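Why Do Tools Have Handles?

Hold a long, thin metal rod in your fist and try to twist it. It probably slides around in your fingers. Now try twisting a broom handle. That is much easier, even though your hand is just as strong as it was before.

A handle is the part of a tool that is made for your hand. The other end is made for the job. In between there is often a straight metal rod called a shaft.

Thick is easier to turn

When you twist a handle, your hand moves in a circle. On a fat handle that circle is bigger, so your push counts for more. Engineers call this turning push "torque." You can say it like this: tork.

A doorknob works the same way. If you took off the knob and tried to turn the thin bar behind it, you would have a hard time opening the door.

A handle can be too fat, too. If your fingers can't reach most of the way around it, you can't squeeze it well. That is why some companies make smaller handles for smaller hands.

What are handles made of?

Long ago most handles were wood. Wood is light, and it doesn't get as cold as metal in winter. Many people still like it. Today a lot of handles are plastic, and some have a layer of rubber so they won't slip.

Catrin Prosser runs the repair bench at a bike shop called Stemus. She has 90 tools on her wall and she has had some of them since she was in school. "I replace a handle when it cracks," she says. "A cracked handle can pinch your skin."

Why are they different colors?

Color helps you find things. If every handle looked the same, you would have to pick up each tool and check the end of it. With colors, you can look for the green ones first and skip the rest.

There is no one rule for what the colors mean. One shop might use red for one size and green for another. A different shop might use color to show which bench a tool goes back to. You have to ask.

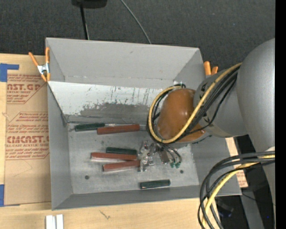 Green handles and red handles in a gray bin. Some of the metal shafts show too.

Try it yourself

You will need a pencil, a strip of paper towel and some tape.

1. Hold the pencil upright in one fist. Ask a friend to twist the top with two fingers while you try to stop it.
2. Wrap the paper towel around the top of the pencil 9 times and tape it down.
3. Try again. Is it harder to stop your friend now?

Words to know

Handle: the part you hold
Shaft: the long, straight part of a tool
Torque: a push that makes something turn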